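Embroidered tablecloth and quilted chair covers - keep using them, or put them away?

Started in Table Linens and Soft Furnishings, Monday, May 18, 2026

Hello everyone, I have been reading this board for a good two years and have learned more from you about starch and scorch marks than my mother ever managed to teach me (and she tried, bless her). Now I finally have a question of my own.

When we moved to the apartment in Clirnau I bought a whole dining set of linens, cloth and chair covers together, from a little shop called Albers that has closed down by now. I use all of it every single day. My sister-in-law came for coffee and nearly fainted. She says a cloth like that is for Christmas and christenings, and that I am wearing it to shreds under people's elbows. So now I look at it every morning and feel guilty, when before I just looked at it and felt happy!

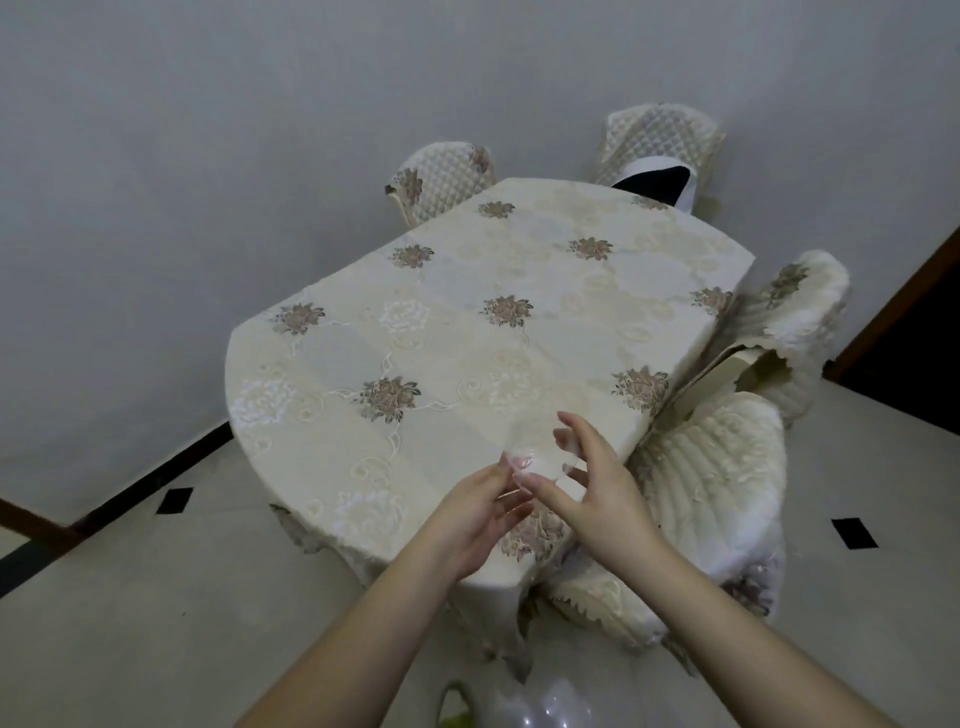
Ingeborg Sauerland

It's an ivory jacquard with a bit of a shine to it, with the flower clusters embroidered in brown and mauve and dark green leaves, and the skirt has scalloped edges. The chairs wear quilted cream covers with the same sort of flowers, so if I put the cloth away I suppose the covers have to go too, and then I have four naked chairs that I never liked in the first place. We drink our water and our tea at that table, my husband does the crossword there, and the grandchildren do whatever grandchildren do. I wash it on the gentle cycle and hang it over two lines so it doesn't get a crease down the middle.

My questions are really these. Does daily use hurt embroidery more than folding it up in a drawer for years does? And would you put something clear over it, or is that a sin?

Finn Seidel wrote:

Welcome, Ingeborg, and please don't put it away. My grandmother had a drawer full of beautiful things kept for best, and when we opened it after she passed, half of them had gone yellow along the folds, and two had split right where the crease was. I could have cried. A cloth that gets washed and hung and moved around every week stays supple. What wears out embroidery, in my experience, is rings and bracelets and the buckles on watch straps catching the long stitches, so I take mine off before I set the table, and I've been known to ask guests to do the same (some of them laugh at me, and that's fine).

About the clear cover - I had one from Skanell for a while and it did its job, but every cup left a foggy ring underneath and I missed the feel of the fabric under my hands. I gave it to my neighbor, who loves it.

Edeltraud Teuber wrote:

I'm going to disagree with Finn a little, and I hope we can stay friends. Yes, folding ruins cloth, but who says you have to fold it? Mine are rolled on cardboard tubes with an old sheet between the layers, and they look the way they did when I got them. A shiny jacquard loses its shine with washing, and once it goes dull nothing brings it back. If I were you I would buy a plain second cloth for weekdays and bring out the good one on Sundays. You can leave the chair covers on all week. Quilting hides a great deal.

One more thing for the covers, if yours have ruffles like mine do: don't iron the ruffles, just pull them straight while they're damp and let them be.

Stijn Peeters wrote:

Can I ask about the glassware instead? Sorry, Ingeborg, I know it's your thread. I had a small clear cup just like the one on your tablecloth and I knocked it over at least once a week, simply from not seeing it against the pale fabric. My wife finally bought me a blue one with a heavy bottom and we've had peace in the house ever since. If you're worried about the embroidery, that would be my first step, long before any plastic cover. The spills are worse than the elbows.

Ingeborg Sauerland wrote:

Stijn, you are most welcome to ask about glassware, I could talk about it all evening. And Edeltraud, of course we can all stay friends! I had never heard of rolling them on tubes. I'd need somewhere to keep a roll that long, though, and the closets here are tiny.

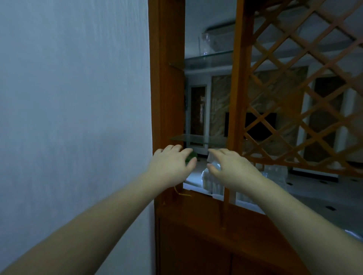
The trouble with my dining things has always been where to put them, and a display cabinet is lovely for that until you need to store something ugly like a cardboard tube. Ours is open right through to the other room, with clear glass shelves, and every single thing you put in it is on show from both sides. The big glass bowl with the wide rim lives on the upper shelf, and I hold my breath each time I dust it, because you can hardly see it's there (so Stijn is quite right about clear glass). A bundle of plastic water bottles has ended up on the white counter below as well, and that's the sort of thing that creeps in when the table is full. So the linens couldn't go in there even if I wanted them to. Does anyone keep rolled cloths under a bed?

Rainer Buschmann wrote:

Under the bed works well, Ingeborg. I use one of the long flat Rutside boxes with a lid and it takes three cloths side by side. Put a cotton pillowcase around each roll so it can breathe.

On the main question I'm with Finn. I repaired embroidered linens for a good part of my working life, and the pieces people brought me from daily use needed a few stitches here and there, small jobs, very pleasant to do. The ones from the attic sometimes came apart while I was unwrapping them. Turn the cloth a little each time you put it back on, so the same flowers don't always sit under the same plate. If a thread pulls loose, don't snip it! Ease it through to the back with a blunt needle.

Edeltraud Teuber wrote:

An attic is hardly a fair comparison, Rainer. Mine are in a cool, dark bedroom and nothing has ever come apart. But I like the idea of turning it, and I'm going to start doing that with my Sunday one.

Ingeborg Sauerland wrote:

Thank you all so much, I feel a great deal lighter. I think the cloth stays where it is, and I'll look for a plain one to give it a rest when the grandchildren come for the whole week and there is paint involved. Edeltraud, would you tell me what kind of tube you use? I only have the ones from wrapping paper and they seem awfully thin for something this heavy.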